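I finally have a proper interlocking block puzzle again, and I can't stop fiddling with it! My old one lost a piece in the move from Hergate (I still think it went down a heating vent), and a puzzle like that with one piece gone is just a handful of odd plastic.

The new set came from Amra Halilović, who was clearing out a closet and knew I'd say yes before she finished asking. No box, no solution sheet, and I love that. I gave myself a rule on day one: no looking anything up until I'd put in 11 evenings. I made it to nine and then I got it, at the kitchen counter, with pasta boiling over behind me!

What I like best is how different the pieces feel once you stop trying to jam them together and just handle them one at a time. For the first few evenings I only turned them over, stood them on end, laid them flat, and tried pairs. Some pairs look perfect and lead nowhere at all. I have a notebook page full of little square sketches with arrows, and half of them are crossed out so hard the pen went through.
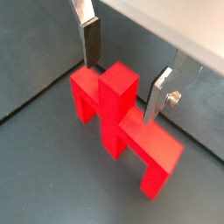 Red was the one that kept beating me. I was sure it had to go in last, because it has that long arm and it seemed like the obvious key. Wrong! In my solution it goes in early, with the long arm pointing away from you, and the others close up over it. Once I saw that, the rest took maybe one pot of pasta.

Next up is learning to do it without the notebook. If you have an old puzzle like this in a drawer, go dig it out, and tell me which piece gave you the most trouble.

Recent posts
My Gavalas sliding puzzle, 46 moves and counting
Sorting 200 jigsaw edge pieces on a cookie sheet
What I brought home from the Sokcombe swap in May
Nulluritz: a card game for two stubborn people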